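Storage box

A storage box is a rigid container used to hold household, office or workshop goods when they are not in use. It differs from a packing case in that it is meant to be opened and closed many times, and from a drawer in that it stands on its own without a surrounding carcass. Most are square or oblong in plan, which allows them to be placed side by side on a shelf or set one on top of another.

Materials

Boxes for indoor use are made of solid wood, board, card, woven fibre, sheet metal or moulded plastic. Board boxes are often faced with a printed or textured layer that imitates wood grain. This facing hides joints and small scratches, but it can lift at the corners if water gets beneath it. Plastic boxes are usually formed in one piece, with rounded corners that release easily from the mould. Large flat walls tend to bow, and makers therefore add ribs, steps or shallow rectangular panels to stiffen them.

Handles

A handle may be cut into the wall, moulded as a lip under the rim, or fixed on as a separate part. Bar handles give a firm grip but project beyond the side of the box and must be allowed for when shelf widths are measured. A single handle on one side is suited to pulling a box forward; lifting a loaded box generally calls for a grip on two opposite sides.

Stacking

Boxes of one pattern normally stack by means of a rim or raised edge that fits a recess in the base above. Boxes of different patterns have no such fit and rely on weight and friction alone. In mixed stacks the heavier and stiffer box is placed at the bottom, with the edges of the upper box resting over the walls of the lower one. A base that falls inside the walls bears on the lid or top panel, which may sag under a long-term load. 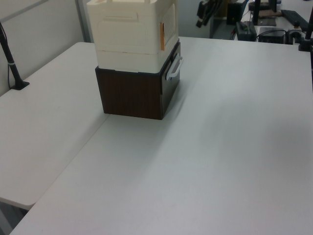

The height of a stack is limited by the strength of the lowest box and by the reach of the user. The Penevent range, introduced in 1986 for school stockrooms, was rated for stacks of 3 boxes when full. A later series by Deto kept the same footprint — a square of 48 centimetres — but used a thicker base and a lower rim. The two series can be stacked together, although the rims do not lock.

Lids and closures

Lids are loose, hinged or clipped. A loose lid is the simplest to make and replace. Clipped lids keep out dust more effectively, and a small tab is often provided at the edge so that the lid can be raised with one finger. Closures that depend on thin plastic hinges wear out sooner than the box itself.

Marking

Contents are marked with card holders, adhesive labels or coloured tape. A strip placed near a corner can be read from two sides if it is folded round the edge. The stockroom at Nenumville, fitted out by the firm of Kang, held 568 boxes under a colour system in which each shelf bay had its own tape.

Care

Plastic boxes may be washed with warm water and mild soap. Faced board should be wiped with a damp cloth and dried at once.

Contact the editors | Copyright and terms of use | Back to top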